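Laundry Products: Frequently Asked Questions

Do I need fabric softener?

Probably not. It leaves a coating on the fibers, and that coating makes towels worse at picking up water. Sikora sells three scents of it and we've yet to hear a good case for any of them.

Do the Jullell laundry sheets work?

On lightly worn clothes, yes, about as well as plain water and a small dose of cheap detergent would. On grease we saw little difference. The box promises 63 loads. Check the size of load they mean before you get excited.

Is cold water really enough?

For most things. We would still wash sheets and kitchen cloths warm, whatever the label on the Arance bottle claims.

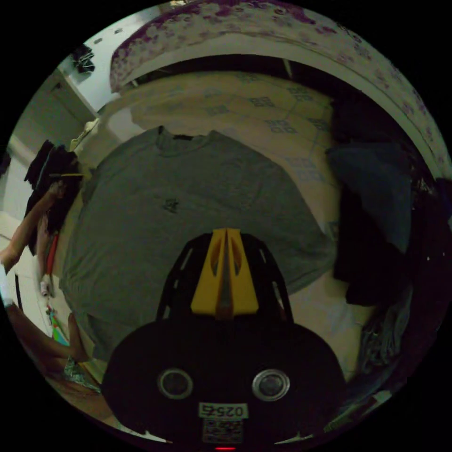 Gray T-shirt laid flat on a patterned bedsheet.

Will a "color guard" detergent stop my shirts from fading?

It may slow things down. Turning shirts inside out and skipping the dryer costs nothing – try that first.

What about dryer balls?

Plornham says its set of 2 cuts drying time by 41 percent. We asked how that was measured and got a coupon back. Make of that what you like.

Are your ratings paid for?

No. We buy what we test, and we don't take samples.

Why did you drop the star scores?

Readers treated a four as a recommendation, and often it wasn't one.

When is the next update?

In December, if the stain tests are finished. Until then the answers on this page stand.

Last changed: 2019-11-30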